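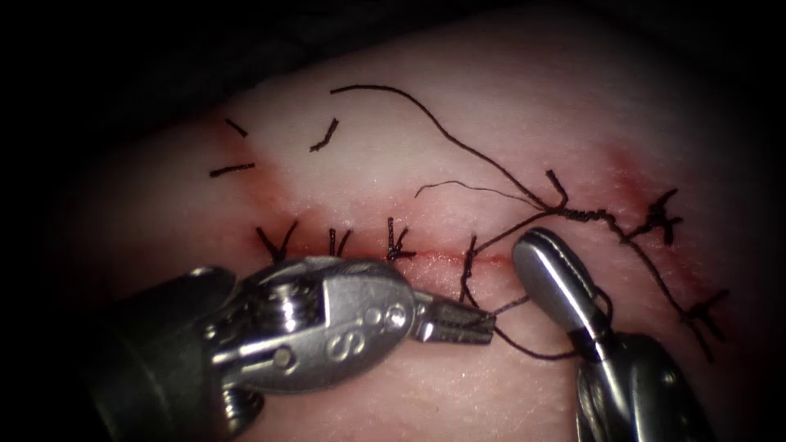 Diệp Hứa wrote in to say she rinses her practice pad under the tap after every session, and that a bit of dish soap has never hurt it. Should she be doing something fancier?

Nope, I do pretty much the same — lukewarm water, a drop of soap, fingertips only. I used to scrub at mine with a kitchen sponge and all I got for it was a rough patch that grabbed the thread every time I pulled through! Pat it with an old cotton T-shirt (paper towels leave fluff in the pores) and let it air out flat on a rack. Then a light dusting of cornstarch, shake off the extra, and into a lidded box it goes.

Red stains are another story. If you like to color your cuts so you can see them better, try your dye on a corner first. Food coloring never came out of my first pad, and I tried everything in the cupboard, including a paste of baking soda that I left on overnight in July and then forgot.
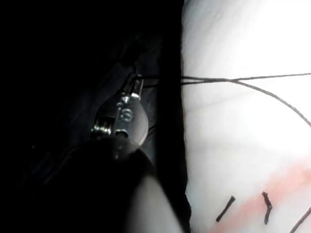

Now, thread. I buy mine on 3 spools at a time from a little shop in Hollville, and I cut it shorter than I think I need. Long tails drag over everything and snag on the edge of the pad. Keep a saucer by your elbow for the snippets, and when you're done, go over the pad with a loop of masking tape, sticky side out. Black bits show up fine on a pale pad, but they're the very devil to find on a dark table.

Oh, and when the end frays, snip it back at a slant. Don't lick it! (My mother did, with sewing cotton, all her life.)
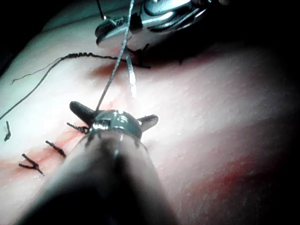

Black thread on a pale pad, with a stray snippet for the tape.

One more from my own bench: start a fresh cut well away from the old one. Two cuts close together leave a skinny strip between them, and mine has torn there twice. I turn the pad over when the first side is full and get a good few more weeks out of it.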